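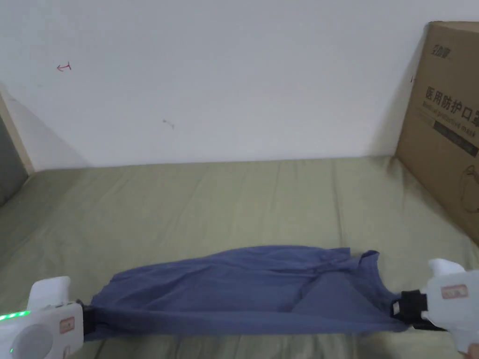
A sticky jaw at Clirkwood, and what we are doing about it

Many of you will have heard by now that we lost a good part of an afternoon in October to a fault on one of the hand-held grippers, and as there have been a few versions of the story going round (one had somebody's thumb in it, which I'm glad to say is quite wrong) I thought I would set it down properly.

We were well into the clothes folding for the Zarna set, with 137 folds recorded and everyone in rather good spirits, when the right-hand gripper stopped letting go. The trigger came back as it should, but the jaw stayed shut on the cloth and opened a moment later, when it felt like it.

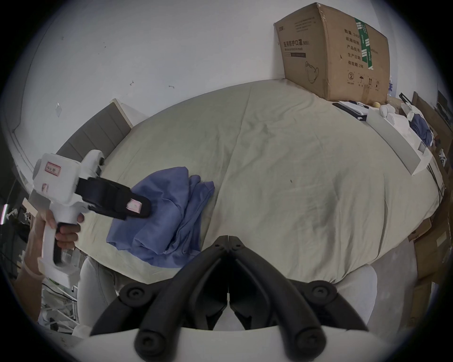

At first we put it down to tired hands, so we swapped over, had a cup of tea and carried on, and I'm afraid that was our mistake. The lag came and went for another 8 folds before the jaw stuck altogether while the cloth was being pulled out flat. The person holding it gave it a tug, quite naturally, and it sprang open and caught the side of a finger. There was a small pinch and a red mark, no more than that, but it has gone in the accident book all the same. 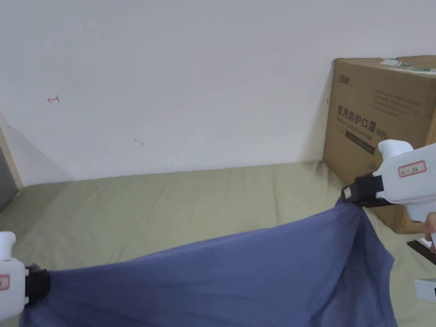

Stretching the blue fabric out between the two grippers over the bed.

Our friends at Skurkard took the unit away and found two worn return springs and a good deal of lint packed in around the pivot. Soft cotton sheds far more than any of us had allowed for! They have fitted new springs, and the Mok software will now put up a warning when the jaw trails behind the trigger.
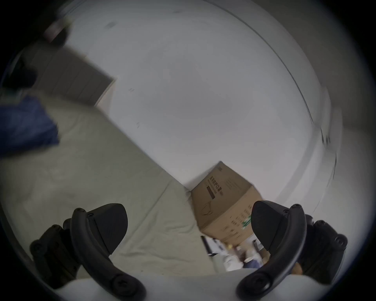
The view from between a gripper's fingers, with the mask box by the wall.

In the meantime, please brush out the pivots before each session, and if a jaw sticks, put the whole thing down and call for help. Do not pull. Any recording with a lag in it should be marked and left out, even if the fold itself came out beautifully. The spare pair is in the cupboard by the kettle, charged and ready to go.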